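How to oil a wooden worktop

An oiled worktop needs more care than a laminate one, but the work is simple and you can do it over a weekend. The method below suits oak, beech and most other hardwoods. If your worktop has been varnished, the varnish has to come off first, as oil won't soak through it.

What you need

Worktop oil (a food-safe one)
Sandpaper in 120 and 180 grit
A sanding block
Lint-free cloths
A vacuum cleaner with a brush head
White spirit
Gloves

Clear the worktop completely, including anything that is plugged in at the back. Wash it with warm water and a little washing-up liquid, wipe it down and leave it overnight. Oil put on damp wood goes patchy and stays tacky for days.

Next morning, sand with the 120 grit, always along the grain. Press lightly and keep the block flat. Dark rings around the taps usually need extra work – sand a wider area than the mark itself or you will end up with a dip. Go over the whole surface again with the 180 grit, then vacuum up the dust and wipe with a cloth dampened with white spirit. Open a window for this part and keep it open.

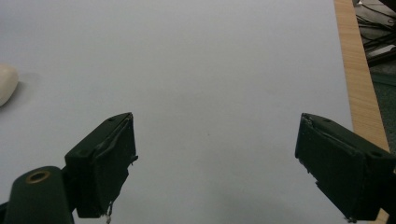

L. Shehu
Kitchens and joinery editor
May 5, 2024

Stir the oil well. Don't shake the tin, which puts bubbles into it. Pour a small amount on to a cloth and rub it in along the grain, working in sections the width of your arm's reach. The coat should be thin enough that the wood looks wet but nothing pools.

Wait 25 minutes, then wipe off whatever hasn't soaked in with a clean cloth. Leave the first coat for the time given on the tin. Worktop oils vary a lot here: some can be recoated the same afternoon and others want a full day.

New wood needs 3 coats. A worktop that has been oiled before will often be fine with 2. Rub over very lightly with used 180 grit paper between coats if the surface feels rough, and remove the dust before you carry on.

Edges and cut-outs

The end grain around a sink cut-out drinks up far more oil than the top. Give it an extra coat each time, and reach underneath to do the lower edge as well. The same goes for the strip above a dishwasher, where steam gets at the wood.

Getting rid of the cloths

Oily cloths can heat up and catch fire on their own if they are left in a heap. Soak them in water and lay them flat outside to dry before they go in the bin.

Afterwards

Keep water off the worktop for a couple of days and don't put anything heavy on it for a week. After that, drip a little water near the sink every few months. If it beads, leave things alone. If it sinks in and leaves a dark patch, let the wood dry and put on another thin coat. I do mine in August, when the windows are open anyway.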